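Slatted Tables Come Indoors

Zosthorpe, 19 December 2021

The roll-top camping table was designed for a pitch and a car trunk. In small apartments it now does a second job as a sorting surface, put up for an afternoon when bags, boxes and winter clothing have to be gone through and taken down again afterward.

The construction suits the work. Narrow parallel slats are held in line with gaps between them, and a folding metal support carries the load from below. Avodden and Vrabec both sell tables of this type with a wood-look finish. On the Avodden model the top and frame pack into one sleeve 460 millimeters longer than the Vrabec, a difference that matters in a closet.

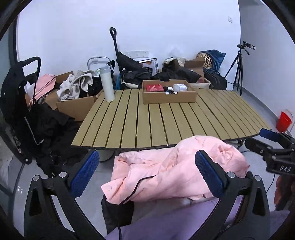
Load placement is the main limit. Weight should sit over the support legs, with heavy cartons left on the floor. The top is best kept for small items in an open tray, where they can be lifted off in one move. Anything narrower than the gap will fall through, so snaps, screws and short cables need a container.

Quilted jackets and blankets are better sorted beside the table than on it. They cover the slats, hide small parts and drag them off the edge. A rolling cart takes the finished bags to the door.

Irkar, which makes replacement slats, recommends checking the joints after more than 3 hours under load. Its slats come in packs of 2 and fit most current frames.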